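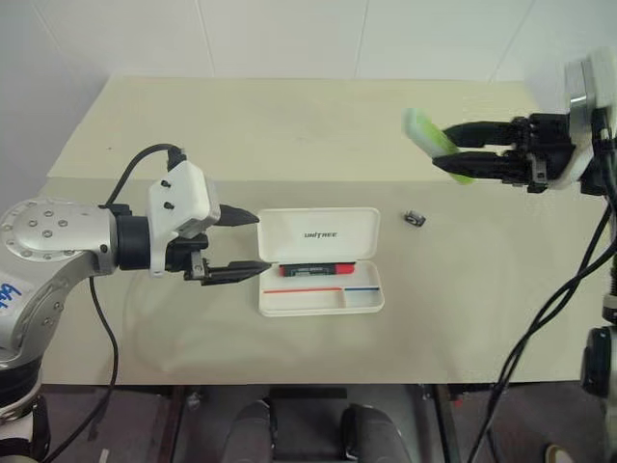

What to budget for besides the arms? (two-arm tabletop station)

Posted 2022-10-19 by jendirwood_shop

We run a small packing room and want to try a two-arm station for putting small items into cases. Desk supplies to begin with: markers, erasers, that sort of thing. The quote from Gandgate covers the arms, the mounts and a controller. It doesn't list grippers, a table or any setup time. I have to turn in a number for January and I don't want to go back for more money in March. What else should be on the list? Also, is it worth paying for a many-fingered hand, or are plain two-finger grippers enough?

Posted by Czarnecka

We went through this last year. Things that weren't in our first budget:

Grippers. Price them as separate items and ask for spare fingertips. We ordered 4 spare sets and have used 3.

Cables. The ones that came with ours were too short once the arms were mounted on stands. Longer ones and a pack of clips and sleeves came to 282 dollars. Leave slack at the wrist or they will pull when the arm turns.

Table. Get a plain one in a light, dull finish. Shiny tops gave our camera trouble.

Setup time. We planned on two weeks and it took four. Put that in as a cost, even if it's your own staff.

On the hand question, one of each is a reasonable way to start. A two-finger gripper can steady a case or pick up a marker. A hand with more fingers gives you more ways to hold flat or odd pieces, but it costs more and takes longer to set up - ask the seller for a repair price before you sign. See-through items were the hardest for us, so send the seller real samples and ask for a test.

Posted by promska_user4

Just buy two-finger for both sides. Cheaper.

Posted by bench_and_bin

Mostly agree with Czarnecka. I would add a second set of the cases and items you plan to pack, only for testing. They get scratched and the lids wear out. Also check whether the Gandgate quote includes shipping. Ours didn't, and the mounts are heavy.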